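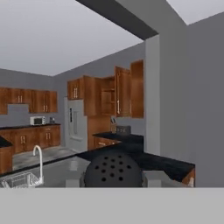 신입생 농구 선수의 첫 시즌을 이야기할 때 우리는 대개 출전 시간과 득점부터 꺼내 놓는다. 이 연구를 시작한 우리도 마찬가지였고, 플렛포트(Fletport) 대학 농구부의 훈련 일지를 받아 들고 나서도 한동안은 슛 성공률과 수비 전환 속도만 들여다보았다. 그런데 선수들과 마주 앉아 이야기를 나누다 보면 대화는 어느새 체육관 밖으로, 그러니까 잠과 빨래와 저녁밥 쪽으로 흘러가곤 했다. 검은 조리대에 개수대가 움푹 들어가 있고, 그 뒤로 목이 길게 굽은 흰 수전이 서 있고, 구석에는 철사로 엮은 식기 건조대가 놓인 주방을 떠올려 보면 좋겠다. 훈련을 마치고 돌아온 열여덟아홉 살의 선수가 그런 조리대 앞에 서서 무엇을 하는지, 혹은 그 앞에 서지도 못하고 방으로 들어가 버리는지가 다음 날 오전 훈련의 자각 피로도와 꽤 가까이 붙어 다닌다는 것이 이 절에서 천천히 풀어 보려는 이야기이다.

4.2 훈련 부하와 회복 일과의 관계

분석 대상은 플렛포트와 휘틀록(Whitlock) 두 대학의 신입생 및 2학년 선수 27명이며, 정규 시즌이 시작되기 전 8주 동안 작성된 일지 3173건을 사용하였다. 한 선수가 하루에 여러 건을 남길 수 있도록 되어 있었으므로 건수가 많다고 해서 모든 날이 고르게 채워진 것은 아니다. 월요일 아침에는 누구나 성실하고, 원정 경기를 다녀온 밤에는 누구나 게을러진다. 우리 역시 연구 노트를 그렇게 써 온 사람들이라 이 점을 두고 선수들을 나무랄 생각은 조금도 없다. 다만 빈칸이 특정 상황에 몰려 있다는 사실은 해석할 때 늘 곁에 두어야 했고, 그래서 결측이 사흘 이상 이어진 구간은 주 분석에서 빼고 따로 살펴보았다.

일지는 이르코(Irko)라는 기록 도구로 수집하였다. 선수는 훈련이 끝난 뒤 자각 운동 강도를 고르고, 잠들기 전에 그날의 식사와 휴식에 관한 문항에 답한다. 문항은 짧게 만들었다. 처음에 만든 판본은 지금 보면 부끄러울 만큼 길어서, 예비 조사에 참여한 선수들이 뒤로 갈수록 같은 답을 줄줄이 눌러 놓은 것이 눈에 보일 정도였다. 줄인 판본에서는 저녁을 직접 준비했는지, 누군가와 함께 먹었는지, 훈련 종료부터 식사까지 시간이 얼마나 걸렸는지를 물었고, 마지막에 자유 기술란을 하나 두었다. 이 자유 기술란에 남겨진 글이 200건을 넘었는데, 분량은 대부분 한두 문장이지만 읽는 재미와 배울 거리는 수치 자료 못지않았다.

결과부터 말하자면, 훈련이 끝나고 식사까지의 간격이 길었던 날의 이튿날에는 자각 피로도가 높게 나타나는 경향이 있었다. 이 경향은 2학년보다 신입생에게서 뚜렷했고, 훈련 강도를 통제한 뒤에도 크기가 줄기는 했으나 사라지지는 않았다. 물론 늦게 먹었기 때문에 피곤한 것인지, 이미 지쳐 있어서 늦게 먹은 것인지를 이 자료만으로 가려낼 수는 없다. 두 방향이 모두 섞여 있으리라는 것이 우리의 솔직한 짐작이며, 아래의 서술도 그런 마음으로 읽어 주시기를 부탁드린다. 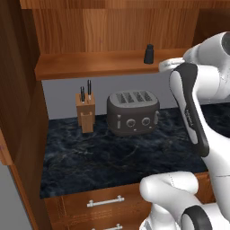
그림 1. 목재 수납장 사이에 마련된 주방 공간과 선반 쪽으로 뻗은 흰색 로봇 팔(시뮬레이션 화면).

두 대학의 차이도 적어 둘 만하다. 플렛포트의 선수들은 체육관에서 숙소까지 걸어서 오가고, 휘틀록의 선수들은 림리(Rimley) 지구를 지나는 버스를 탄다. 버스가 제때 오는 날에는 두 집단의 식사 간격이 비슷하지만, 저녁 연습이 늘어져 한 대를 놓치고 나면 휘틀록 쪽의 간격이 눈에 띄게 벌어진다. 지도자 면담에서 휘틀록의 태비언 캘러웨이(Tavion Calloway) 코치는 이 점을 이미 알고 있었다고 하면서, 마지막 자유투 연습을 몇 분만 앞당겨도 선수들의 저녁이 달라진다고 말해 주었다. 실제로 그는 시즌 준비 기간 중반부터 연습 순서를 바꾸어, 팀 전술 훈련을 앞에 두고 개인 슛 연습을 뒤로 돌려 먼저 끝낸 선수가 먼저 나갈 수 있게 하였다. 순서를 바꾼 뒤로 휘틀록 신입생의 식사 간격은 짧아졌고, 다음 날 오전의 자각 피로도도 조금 내려갔다. 같은 시기에 훈련량 자체도 소폭 줄었으므로 이 변화를 전부 연습 순서의 공으로 돌리기는 어렵다.

자유 기술란에서는 함께 먹는 일에 관한 언급이 자주 나왔다. 한 신입생 가드는 혼자 먹으면 경기에서 놓친 공 생각만 하게 되는데 룸메이트와 먹으면 다른 이야기를 하게 되어 좋다고 적었고, 어느 포워드는 일요일마다 선배가 끓여 주는 국 덕분에 한 주를 버틴다고 적었다. 이런 글을 부호화 틀에 맞추어 '사회적 지지'라는 항목으로 옮겨 넣을 때마다 무언가를 덜어내는 기분이 들었다는 점을 여기에 고백해 둔다. 두 명의 연구자가 따로 부호화한 뒤 의견이 갈린 글은 함께 다시 읽었고, 그러고도 합의하지 못한 글은 복수 항목에 속하는 것으로 처리하였다.

포지션에 따른 차이는 기대만큼 선명하지 않았다. 몸싸움이 많은 센터와 포워드 쪽에서 피로도가 높으리라 예상하였으나, 준비 기간의 훈련이 전 포지션 공통의 체력 훈련에 치우쳐 있었던 탓인지 집단 간 차이는 선수 개인 간 차이에 묻혀 버렸다. 오히려 고등학교 때 집을 떠나 생활해 본 경험이 있는 선수와 그렇지 않은 선수 사이의 차이가 더 컸다. 경험이 있는 선수들은 초반부터 장을 보는 요일과 쉬는 시간이 대체로 정해져 있었고, 경험이 없는 선수들은 준비 기간의 후반에 이르러서야 비슷한 모양을 갖추어 갔다. 이 과정은 직선으로 나아가지 않아서, 잘 자리 잡은 듯하던 일과가 시험 기간이나 가벼운 발목 부상 한 번에 흐트러졌다가 되돌아오는 모습이 여러 선수의 일지에서 되풀이되었다.

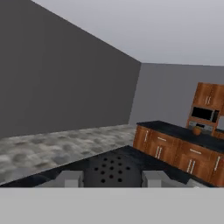 그림 2. 짙은 회색 벽과 밝은 회색 뒷벽이 만나는 주방 내부. 바닥은 대리석과 비슷한 얼룩무늬이다(렌더링 화면).

4.3 해석상의 유의점

표본이 작고 두 대학 모두 우리와 오래 알고 지낸 지도자가 있는 곳이라는 점을 먼저 밝혀 둔다. 협조가 수월했던 만큼 선수들이 연구진의 기대를 눈치채고 그에 맞추어 답했을 가능성도 있다. 이를 줄여 보려고 일지 내용은 시즌이 끝날 때까지 코치진에게 공개하지 않았고, 면담에서도 출전 시간이나 선발 여부에 관한 질문은 뒤로 미루었다. 그럼에도 주전 경쟁이 한창인 시기에 피로도를 있는 그대로 적기란 쉽지 않았을 것이다. 실제로 연습 경기를 앞둔 주에는 높은 점수를 고르는 선수가 줄었는데, 몸 상태가 좋아진 결과인지 조심스러워진 결과인지는 자료 안에서 구별되지 않는다.

자각 피로도라는 지표의 한계도 있다. 같은 점수라도 어떤 선수에게는 다리가 무겁다는 뜻이고, 어떤 선수에게는 전날 수비 실수로 꾸중을 들어 마음이 무겁다는 뜻이었다. 우리는 개인별 평균에서 벗어난 정도를 사용하여 이 문제를 덜어 보려 하였으나, 점수의 의미 자체가 시즌이 가까워지면서 달라졌을 여지는 남는다. 수직 점프 높이를 함께 측정한 일부 선수에게서는 두 지표가 대체로 같은 방향으로 움직였고, 그 세부 결과는 부록에 실었다. 정규 시즌에 들어선 뒤의 자료, 특히 원정이 이어지는 2월의 일지는 다음 절에서 이어서 다룬다.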